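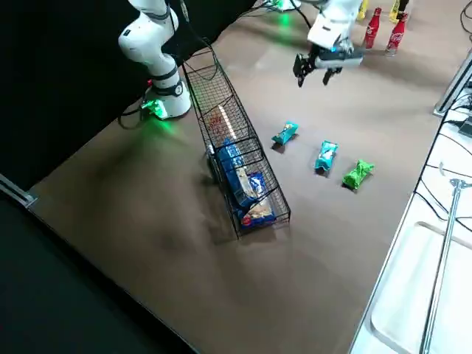 What is in the Flamlow room tone set?

Flamlow holds 820 recordings of room tone, made on interior film and television locations for use in dialogue editing. Each recording is an uncompressed WAV file with a matching text record that gives the location type, microphone, microphone position, time of day and known noise sources. There is no speech in the release and no music.

Background

Room tone is the sound of a location with cast and crew silent. Dialogue editors lay it under cuts so that the background does not drop out between lines. On most shoots it is recorded once per setup, at the end, when people want to go home. The result is often short, badly labeled, or spoiled by a jacket. Flamlow was put together to give editors and tool developers a body of tone recorded on purpose, with notes that can be searched.

Recording was done by Siebe Mulder and Irena Jabłońska. Ineke Declercq edited the text records. Arnout Jacobs wrote the checking scripts and maintains the release.

Contents

audio: the WAV files, one folder per location
records: one text record per WAV file, same base name
plans: a floor sketch for each location, with microphone positions marked by letter
tables: locations.csv, recordings.csv, noise_terms.csv
scripts: check_release, make_loops, find_match
CHANGES: release history
TERMS: conditions of use

The set covers 80 locations. Most are apartments, offices, school corridors, stairwells and small shops. The oldest building is a former telephone exchange finished in 1926, listed in the tables under the name Sendasska. It has its own notes file because the ventilation was replaced between the first and second visits, and recordings from the two visits should not be cut together.

File naming

Base names are made of the location code, room code, position letter and take number, joined by underscores. Room codes are unique within a location only. Take numbers may have gaps: a take that failed review was removed and its number was not used again. Do not sort by file date. The dates were reset when the archive moved to the Fostus storage server.

Fields in recordings.csv

file: base name without extension
location: code, matches locations.csv
room: code
position: letter on the floor sketch
mic_type: shotgun, hypercardioid, omni or lavalier
mic_height: in centimeters, measured from the floor to the capsule
windows: open, closed, none
hvac: on, off, unknown
furnishing: bare, light, heavy
time_of_day: local time at the start of the take
noise: one or more terms from noise_terms.csv, separated by semicolons
level: integrated loudness of the take, after calibration
note: free text, often blank

An empty cell means the value was not written down on the day. It does not mean "none." The hvac field is the one exception — older records used a blank cell for unknown, and those cells were filled in by script before release.

Recording method

Every take was recorded with the room dressed as it would be for shooting. Lighting fixtures were left on if they would have been on during a scene, so lamp hum is present in a fair number of takes and is marked with the term lamp_hum. Refrigerators were switched off unless the noise field says otherwise. The operator stayed in the room, seated, for the full take. We tried leaving the room early on and found that the door sounds at each end cost more material than they saved.

Gain was set once per location and left alone. Levels can therefore be compared between rooms of one location without correction. Between locations, use the calibration offset in locations.csv.

The lavalier takes were made with the microphone clipped to a clothed stand at chest height. They are duller than the boom takes and have a different noise floor. Mixing the two types in one loop will be heard.
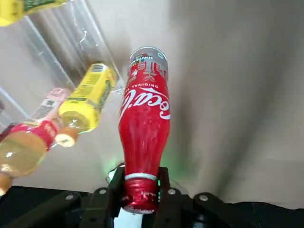

Loops made from the takes are built by make_loops, which looks for a start and end point with similar short-term spectra and joins them with an equal-power crossfade. The default crossfade works for most interiors. Rooms with a slow cycling noise, such as a compressor or an elevator motor, need a longer source section. The script prints a warning when the best match it can find is poor, but it still writes the file.

find_match takes a short piece of background from a production track and lists the 10 closest recordings by spectral distance. It compares the long-term average only. Two rooms can sit close together in the list and still sound unlike each other if one of them has traffic that comes and goes. Listen before using.

Review

Each take was heard in full by one person who had not recorded it. Wilma Geerts did most of the review and wrote the definitions in noise_terms.csv. A take was rejected for handling noise, for any understandable word, or for a dropout. Distant voices that cannot be understood were kept and are marked voices_far. If you find a word you can make out, report the file name and the time offset, and the take will be pulled.

Known problems

Stairwell recordings are weighted toward concrete and tile. There are few with wood treads.

Location codes for the Vanhove building were assigned twice. The second set carries a "b" suffix. Floor sketches for the first set do not show the suffix and have not been redrawn.

Several January recordings have radiator ticks that were not marked at the time. The term radiator was added later and applied by ear, so some were probably missed.

Night takes are scarce. Most locations were available only during working hours, and the time_of_day field shows this clearly. Models trained on the full set should be checked against night material from another source.

Intended use

The set is meant for dialogue editing, for testing noise reduction and tone matching tools, and for teaching. It is not suited to acoustic measurement. No impulse responses were recorded, and the floor sketches are not to scale.

Street addresses were removed from all tables. Please do not try to work them out from the recordings or sketches. Owners gave permission on that condition.

Use of single takes and loops in a finished program needs no credit. Redistribution of the set, in whole or in part, has to include the TERMS file and the records folder unchanged.

Checking a download

Run check_release from the top folder. It compares checksums, confirms that every WAV file has a record, and lists any noise term that is missing from noise_terms.csv. Warnings about missing position letters at Sendasska are expected — the second visit used an unlettered plan.

Corrections go to Arnout Jacobs through the project tracker. Include the base name of the file in the title.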